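Chapter 4
When the Work Changes Hands

After reading this chapter you should be able to:
describe how tasks are divided between people and machines
explain why job titles often stay the same when the work does not
discuss who should be consulted before a process is automated

Sakville supplies meals and tableware to hospitals and schools. Its main kitchen handles 3,000 cups a day. For years, loading cups onto trays was the first job given to new starters, and most moved on from it within a few months. When the firm decided to try the task with two robot arms, managers expected questions about pay. The first question from staff was where new starters would now begin. 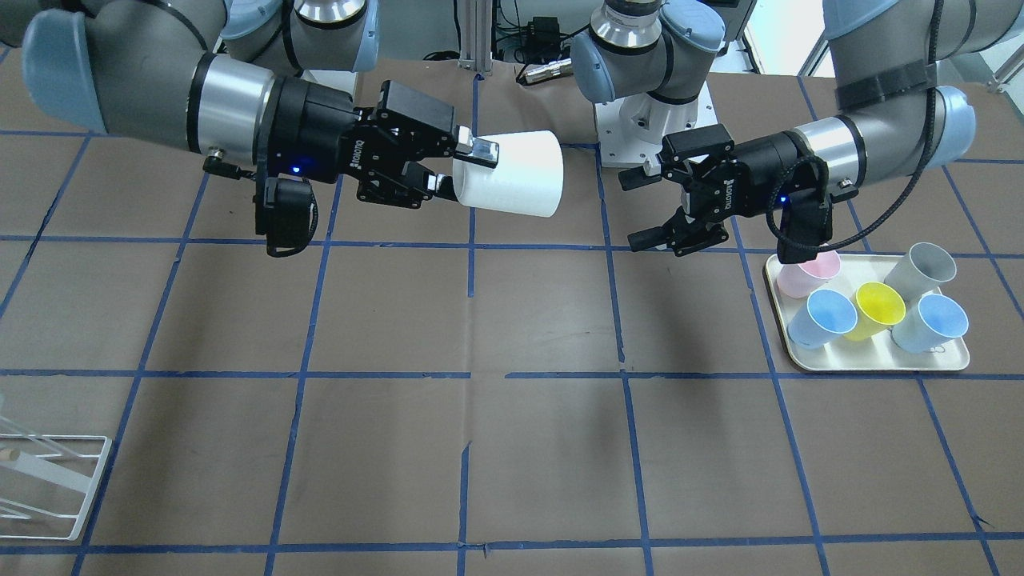
Treasa Moriarty had supervised the tray line before the trial. Her title did not change, but her day did. She used to spend the morning moving people between stations and covering breaks. Under the new arrangement she decided how the work area was set out, kept a log of stoppages and agreed with the engineers from Pinder what counted as a fault. She was given two days of training, and has said that three would have been better.
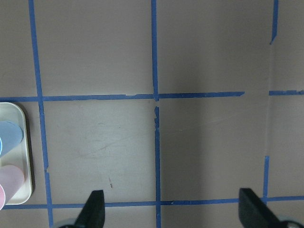
Much of the new work at Sakville was preparation. A person loading trays by hand can cope with a table that is laid out differently every morning, and will hardly notice the change. The trial team wanted a layout that everyone could check and put back. Blue tape divided the surface into large cells, with the tray kept to one side. Tape tears and leaves gaps where pieces meet, so looking after it became a duty in its own right, although it appeared in no job description.

Tasks of this kind are easily missed when a firm works out what automation will save. Section 4.1 looks at how they can be recorded, and at who usually ends up doing them.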